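Grilldale Reed and Wind Workshop is taking applications for one full-time bench technician in woodwind repair. The post is permanent after a trial period of three months. We would like the new person to start in September, though we can wait a few weeks for someone who has to give notice.

## About the shop

We repair and overhaul clarinets, oboes, bassoons and flutes. Most of the work comes from school bands, with the rest from community orchestras, private teachers and a small number of professional players. Last year the shop closed 1,679 repair tickets. Clarinets made up the largest share, followed by flutes.

The Prallora school district contract is our biggest single account. Those instruments come in when classes end and have to be back before band camp, so the summer months are busy and vacation is not normally approved between June and August. Winter is slower, and that is when we do full overhauls and crack repairs on wooden instruments.
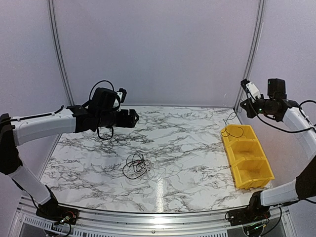

*Marble-patterned table with two robotic arms*

## The work

You will spend most of the day at the bench. Typical jobs are:

- replacing pads, corks, felts and springs
- leveling tone holes and seating pads
- swedging keys and taking up worn hinge tubes
- fitting tenon corks and rings
- pinning or filling cracks in grenadilla
- play-testing before the instrument goes back in its case

Each technician writes up their own tickets, including parts used and time spent. You will also cover the front counter for one hour a day, either at 11 a.m. or at 4 p.m. Counter work means checking instruments in, giving rough estimates and explaining to parents why a clarinet that "only squeaks a little" needs three new pads.

Bassoon work is handled by our senior technician. If you already do bassoons, tell us, and we will pass some of them to you. If you don't, we can teach you over time.

## What we need

You must be able to do a complete clarinet repad without supervision. This can come from a repair program, an apprenticeship or paid work in another shop. We also ask for flute experience at the level of routine school repairs.

You should play at least one woodwind well enough to test it over its full range. You don't need to be a performer.

Oboe experience is a plus. So is any work on the Riretti student oboe, which the district bought in quantity and which has its own ideas about screw adjustment. We keep spare key sets for it and will show you how we set it up.

Please be comfortable lifting cases and crates up to 40 pounds. A driver's license is useful for school pickups but isn't required.

## Pay and hours

Starting pay is $1,290 per week before taxes for a 40-hour week. Overtime in the summer is paid at time and a half. Technicians receive a tool allowance of $100 per month, and any tools bought with it are yours to keep. Health insurance begins after the trial period.

Regular hours are 8:30 a.m. to 5 p.m. with a half-hour lunch.

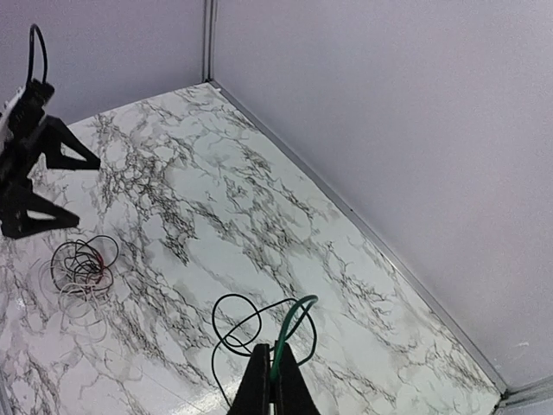
*Floor and back wall*

## Bench test

Applicants we want to meet will be invited for a paid half day. You will be given a plastic student clarinet with several faults and asked to find them, fix them and write the ticket. Bring your own leak light and hand tools if you prefer them. Otherwise everything you need is at the bench.

We use the Omerović pad chart for sizing. It will be out on the bench, so there is no need to learn it beforehand.

## How to apply

Send a resume and a one-page letter to the shop by mail or drop them at the counter. In the letter, list the instruments you work on and describe one repair you found difficult. Photos of your work are welcome, four at most. Include contact details for one reference who has seen you at the bench.

Applications are read as they come in, and the posting stays up until the job is filled.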